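Heltorer Household Confidence Tracker
Subscription data product from Brukargate

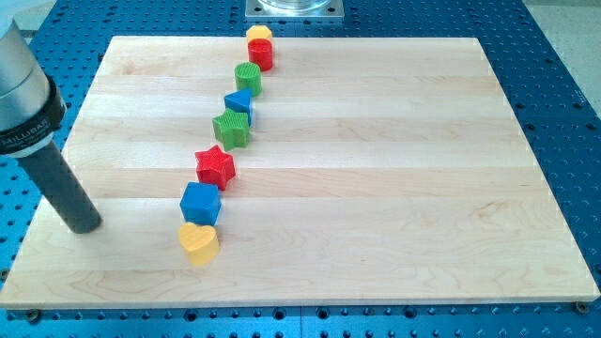
What you receive

Heltorer is a survey data service for banks, credit unions, retailers and other companies which need to know how people feel about their money. Each month we ask adults the same set of questions about their income, their debts, their job and what they expect from the next year. The answers are put together into one score per household group, and you can follow this score over time.

The standard subscription includes the monthly table, a short written comment and access to the past results. The table opens in any common spreadsheet program. You do not need to install anything.

How the survey is made

Every monthly wave has more than 3,000 completed interviews. They are done online and by telephone, so older people and people without a good connection are also reached. The results are weighted by age, region, education and type of household. When a group has fewer than 600 answers in one wave, we do not print a monthly score for it. We give a three-month average in place of it, and it is marked with a star.

The wording of the main questions has stayed the same from the first wave. When we add a new question, it comes at the end of the interview, so it has no effect on the answers before it.

Groups you can compare

Renters and owners, single and two-income homes, people with and without children, workers paid by the hour and workers with a fixed salary. The breakdown by size of savings was added in January after many requests from customers. For this one there is no long history yet, please keep it in mind when you make a chart.

Versions

Heltorer Basic: national scores only, one user.
Heltorer Plus: all groups and regions, 3 users, past results included.
Heltorer Plus with Dobson: the same as Plus, and also the Dobson add-on, which puts your own customer survey next to our scores.

The yearly price for Plus is $1,984. Basic and Dobson are priced on request. Customers of our older Wullent report can move to Plus at any time, and the months already paid will be counted.

Questions before you order

Canan Sarıgül answers questions about the method and can send you a sample table from an earlier wave. Please write which groups are important for you, then she can choose a suitable one.

Contact | © Brukargate. All rights reserved. | Back to top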